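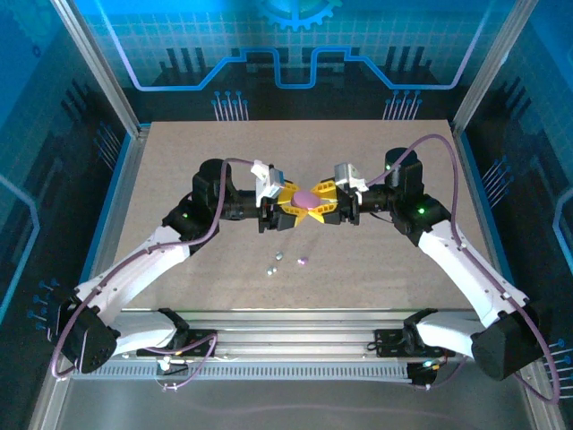 A laundry supervisor at Sidstead would like it stated plainly that a machine which needs a clear table, a fixed light and one object at a time is a machine that has been given the easy part of the shift. The remark was made in reply to a notice of this article, and it is a fair place to begin.

Home | Features | Workplaces | Research | Archive

Reading time: 8 minutes

Can Machines Do the Chores Yet?

November 24, 2021

The supervisor's objection concerns the difference between a task and a job. In a research cell, two arms may be asked to bring their grippers together on one small object and hold it between them. This is a task. A job includes finding the object, deciding whether it is the right one, setting it down where the next person expects it, and doing so again until the shift ends.

Holding an object from two sides is nonetheless a serious subject of study. Much ordinary work depends on it. A jar is steadied with one hand while the lid is turned with the other. A pillowcase is held open while the pillow goes in. A part is passed from the left hand to the right so that it can be inserted at the proper angle. A person performs these actions without attention. For a pair of arms, each one requires that both grippers agree on where the object is and how firmly it should be pressed. If one arm moves a little early, the object may turn, slip or be crushed.

Small, rounded objects present a particular difficulty. They offer little surface to grip and will roll when touched off center. Soft finger pads help, as they spread the pressure and increase friction, but they also hide the object from view at the moment when its position matters most.

The Wemska Trials

The household work program at Wemska was established in January to examine these questions outside the laboratory. Its staff selected 42 common chores and asked which of them a two-armed machine could complete without assistance. The list was drawn from kitchens, laundry rooms and light assembly benches. It included sorting cutlery, pairing socks, wiping a counter, closing a zippered bag and placing small parts in a tray.

Under prepared conditions, with the objects set out in advance, the machine completed 19 of the chores. When the same chores were attempted in a furnished kitchen and a working stockroom, the number fell to 8. The program's report attributes most of the decline to three causes: changes in lighting, objects lying partly on top of one another, and soft materials that did not keep their shape.

The report is careful on the matter of speed. Sorting a drawer of cutlery required 22 minutes. No comparison with a human worker is offered, and the reader is left to supply one.

Conditions on the Shop Floor

Results from the shop floor are more favorable. The packaging plant at Zemenberg has used automated arms for palletizing for several years and has recently extended them to the filling of small trays. Parts arrive in a known order and at a known height, and the trays do not vary. Plant management describes the arrangement as satisfactory, with the qualification that an operator remains at the line to clear dropped parts and restart the sequence.

That qualification deserves attention. Dropped material is a minor matter for a person, who bends down and picks it up. For an automated cell it may be the end of the cycle. Recovery from small errors is seldom included in published demonstrations, and purchasers would do well to ask about it before any other feature.

Homes offer none of the advantages available at Zemenberg. Furniture is moved, drawers are overfilled, and the same cup may be found in three different rooms in the course of a day. The Zacharopoulos Foundation, which funds research on independent living, has advised its grantees to concentrate on a few chores of real value to older residents, such as opening containers and retrieving fallen items. General housekeeping is excluded from its current round of awards.

What Purchasers Should Ask

Organizations considering such equipment are advised to request an uninterrupted demonstration in their own premises, using their own materials. The demonstration should include at least one deliberate disturbance, such as an object moved out of place after the work has begun. Written records should show how often a person stepped in and for how long.

The Sidstead laundry has followed a similar course. It invited a supplier to fold towels taken directly from the dryer, in the order in which they came out. The supplier has asked for a second visit, and the laundry has agreed to provide the towels.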